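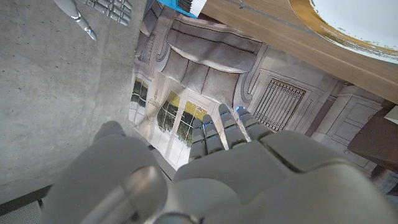
Et pourquoi vous filtrez pas juste la profondeur, demande Pludora sous mon post d'hier, un plan au sol, RANSAC, tout ce qui dépasse pas c'est pas un objet, terminé.

Oui. On a essayé. Je déroule vu que j'ai 40 minutes de train

1/ Le souci de départ : notre détecteur marche sur le RGB seul. Il voit un canapé imprimé, il sort « canapé », score 90. Une fenêtre imprimée, « fenêtre ». Il a raison en un sens. Le planificateur derrière, lui, le croit sur parole

2/ Résultat, la carte sémantique se retrouve avec un canapé posé par terre sous la main droite, et l'évitement refuse de descendre les doigts. Bras figé, planning failed, planning failed, planning failed. 2689 lignes de log comme ça avant que je coupe

3/ Donc la profondeur. Le plan au sol ça va tant que la caméra est loin. Sauf que nous elle est au poignet. Quand la main s'approche les doigts bouffent la moitié de l'image, et RANSAC se fait un plaisir de coller un plan sur le dos de la main. Beau plan d'ailleurs. Plein d'inliers

4/ D'où le masque de soi-même. On prend l'URDF, les angles articulaires, on projette la main dans l'image, on jette ces pixels. Facile sur le papier

5/ Pas facile : les angles arrivent avec 32 ms de retard sur l'image. Main à l'arrêt, masque nickel. Main qui bouge, le masque traîne derrière les doigts et il reste un liseré gris que le détecteur adore. Hier il l'a appelé « fourchette »

6/ J'ai d'abord dilaté le masque. Mauvaise idée, on perd pile les pixels au bout des doigts, ceux dont on a besoin pour saisir. Revert

7/ Ce qui tient mieux : interpoler les angles à l'horodatage de l'image au lieu de prendre le dernier message reçu. Oui je sais, c'est dans tous les tutos. Le buffer existait déjà dans Clunik, personne l'avait branché (moi non plus)

8/ Autre truc pénible, les diodes bleues sur les doigts. Pas dans le modèle, et ça bave un peu autour. Pour l'instant un seuil de teinte, moche, je l'assume jusqu'à vendredi

9/ Et l'autre main ! Elle entre dans le champ aussi. On masquait que celle qui porte la caméra. Il faut toute la chaîne, les deux bras, donc la calib épaule compte, et la notre date de mars. Refaite ce matin, tout le monde est content sauf mon dos

10/ Une fois les mains enlevées, le test de planéité devient bête : pour chaque détection on regarde si la profondeur colle au plan du sol. Si oui, étiquette « surface », pas « objet ». Le canapé imprimé devient du sol. La table reste une table

11/ Cas pas réglé : le papier gondole. Le sol fait pareil dans la profondeur, c'est bruité de près. Avec un seuil serré les plis deviennent des obstacles, avec un seuil large on rate une carte de visite. On est sur un seuil qui dépend de la distance, à voir

12/ @Omoregie demandait si on peut réentraîner le détecteur sur des images imprimées. On peut. J'ai pas envie, le prochain site aura un poster, ou un tapis avec des citrons, et on recommence. Je préfère que la géométrie ait un droit de véto

13/ Le code du masque est dans la branche de Trorkcombe, dossier perception, pas encore mergé, les tests unitaires sont éclatés au sol. Si quelqu'un veut relire l'interpolation des quaternions je dis pas non, j'ai un doute sur le signe

14/ Pludora si tu as un RANSAC qui tient avec une main en plein milieu je prends, envoie. Je descends du train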